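Sorting out the tennis bag

I have been meaning to clear out my tennis things since January and finally did it this week. The bag had got so heavy that I'd stopped carrying it on that shoulder.

Most of what was in there was balls. I buy them when the club shop has an offer on, play with them twice, and drop them back in the bag with the older ones. Kawasaki is one of the makes I ended up with, and I've no complaints about them. The felt lasts well enough for the way I play.
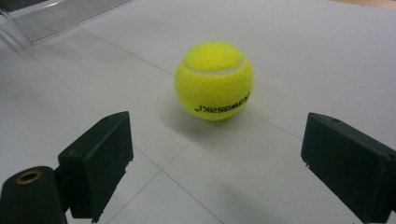 Page last changed: July 21, 2018

My test for keeping a ball is simple. I drop it from head height on to a hard floor and if it doesn't come back up past my hip, it goes in the bucket for the dog. Elsa Grønli, who I play doubles with, squeezes hers instead and says she can tell from that. I've tried it and I can't.

I kept 11 in the end and put 20 in the bucket. The rest of the bag was old grips, a wristband I thought I'd lost at Aston, and a great deal of sand from the courts there.

The other change is trays. I used to keep spare balls loose on the shelf, and every time I took one the others rolled off the end.
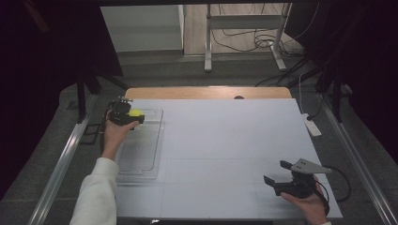

A shallow tray with a bit of a rim is enough to stop that. Clear plastic is best - you can see what's in it from the side without getting the steps out. Mine cost me 60p each at the market, and they wipe clean.

Next job is the rackets. Two need restringing and one has a crack near the throat, so that one will probably go to the tip.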